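Review of the Sukus two-arm bench cell, after one budget year

When we began to look for a two-arm cell, I read many reviews and almost all of them were written in the first week. I wanted to wait. Our unit has now had the Sukus in use since June, and I think I know enough to say who should buy it and who should keep the money.

First, what you get in the price. The order includes two arms with grippers, a camera module at each wrist, the frame with the work surface, and three side panels. The control computer is not included. We also paid separately for the second power supply, which I had understood to be in the package. Please read the second page of the quote slowly, the word "optional" is there in small letters.

We compared three offers. Jollow was the cheapest, but they sell the arms without any frame, and you must build or buy your own table. Bednarek was very nice equipment and far above what we could ask for. Sukus was in the middle, and the delivery time was 6 weeks, which for us decided the matter. It came in 7 boxes and two people needed a full day to put it together. The manual is clear in the mechanical part and poor in the electrical part. 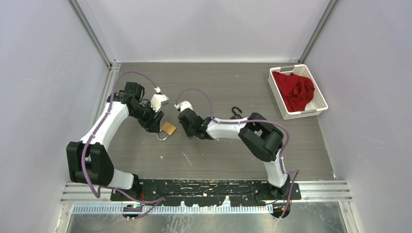 Written by the equipment desk, Bridby workshop
Posted 02/12/2018 in Reviews – Automation

The work we do with it is small sorting and picking. A few objects lie on the surface, for example a block, a ring, a hook, and there is a plastic basket in the rear corner with a cloth in it. Both arms can reach the middle from their own side, and this shared area is the real reason to pay for two arms. If your parts never need to pass from one side to the other, I would say buy one arm and save nearly half.

The arms themselves are good. The movement is smooth, the joints are quiet, and after these months I do not feel more play in them than at the beginning. The elbows are bulky and they take more room than the drawing in the catalog suggests. Before you order, measure the place where the cell will stand and add free space on both outer sides. We had to move a cabinet.

The grippers are fine for blocks and similar shapes. For thin things they are less good. A flat ring is difficult to take from the surface, and cloth is sometimes easy and sometimes impossible, depending on how it is folded. Sukus sells softer finger tips, and I advise to put two sets in the first order, because the shipping alone costs almost as much as one set.

The cables I like least. The purple ones run on the outside of the arms, from the wrist over the forearm and past the elbow down to the base, and they make wide loops where the joints turn. It is practical when you must change one. But a loop can catch, and you should plan for spare cables as a normal yearly cost. I put 15 percent of the purchase price in our plan for spares and small repairs, and this was enough, with a little left.

The wood-grain surface looks nice and is easy to wipe. It does show scratches, and the black mounting plate at the front loses its finish even faster. Ours is full of white scrapes along the face. This has no effect on the work, but if you need to show the cell to visitors or sell it later, it is good to know. The pale side panels also take smudges, though small parts stay inside them and I would not order the cell without them.

Support is by e-mail only. I wrote to them five times. The answers were polite and correct, and the slowest took 2 weeks. A service contract costs 1080 per year and covers labor but no parts. We did not take it, and so far I do not regret this. For a team with no one who can use a hex key and read a wiring plan, I would take it for the first year and then decide again.

Good points: smooth arms, solid frame, fair price for two arms, easy access to the cables.

Weak points: electrical part of the manual, outside cable loops, finish of the front plate, separate power supply.

I would buy it again, with the second power supply and the finger tips written in the order from the start. For next year we have asked for a second cell – the answer has not come yet.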